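4. The Open Day

4.1 Setting and schedule

The demonstration was held at the Sitimo workshop in Stisau on August 20, 2026, as part of the building's yearly open day. Visitors moved freely between stations and could stay as long as they liked at each one. Our station was the second on the printed route, between the injection molding display and the stairs. The organizers recorded 399 visitors at the main entrance. We did not keep a separate tally for our own table, so the comments reported in Section 4.3 come from people who chose to stop and talk, and they should be read that way.

The task had been chosen in February, after a trial with a peg board that visitors found hard to follow from a standing position. A battery and its holder are familiar objects, and most adults have put one into the other many times. We expected that people would understand the goal without reading the poster, and this was mostly the case.

4.2 The station

The work area was a dark gray mat on a white tabletop, with the arm reaching in from above. Pieces of light blue painter's tape marked places on the mat (Figure 3). We had considered printing a grid on the mat itself, but tape could be moved between sessions and the layout was changed more than once while the program was being prepared. Several small parts were kept on the table along the near side of the mat. 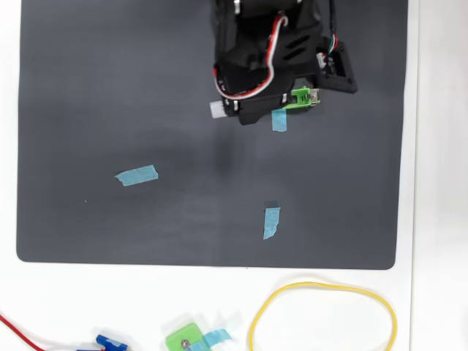

Figure 3. The gripper over the mat, with blue tape on the work surface and loose parts along the near side of the table.

The structural parts of the gripper were 3D-printed in our own shop. The wiring was left exposed. A closed cover, named Isto in our drawings, had been designed for public events, but it added weight at the wrist and was dropped before the open day. Several visitors with a technical background said they preferred seeing the wires. Parents with small children tended to ask whether the wires were safe to touch, and we answered that the table was off limits during motion - a rule that was also printed on a card at the front.

Control ran on Daly, the scheduling layer described in Section 3. For the open day we used build 1633 with speed limits set lower than in our laboratory sessions. The lower speed had a cost. Some visitors walked on before a cycle had finished, and a few assumed that a slow approach meant something had gone wrong. The operator learned to announce each move a moment ahead of time, and we would plan for this from the start at another event.

4.3 What visitors asked

The questions fell into a fairly small number of groups. The most common was what the arm could see. We had a short answer ready on the poster, but few people read it, and the operator ended up pointing at the camera each time the question came up. The small module sits on a bracket beside the wrist, and it is easily taken for part of the mechanism by someone who has not been told.

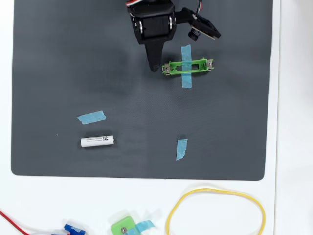 A second group of questions concerned the tape. Many visitors took the marks to be something the arm needed in order to find its targets. In our setup the marks are for the operator, who uses them to put objects back in a known place between cycles. One visitor, a retired electrician, suggested that we use two colors so that marks for people and marks for machines could be told apart. We have no machine marks at present, but the suggestion is a good one for stations where both are used.

The third group was about work. People wanted to know which jobs a system like this would do and how soon. The operator had been told not to guess and to describe only what the station was built for. This was received well by some and seen as dodging by others. Two teachers asked for material they could use in class, and we sent them the poster file afterward.

4.4 Records kept

Daly wrote 1383 log entries over the day, covering commands, limit warnings and operator pauses. Pauses were longer in the afternoon, when the room was fuller and the operator spent more time talking. The log does not say why a pause was made, so we cannot separate pauses for conversation from pauses for resetting the objects. A single button for the operator to label each pause would have been enough, and one has been added to the current build.

Visitor comments were written down by hand during quiet periods and typed up the same evening. Wording was kept where the note-taker was sure of it. Comments from children were not recorded.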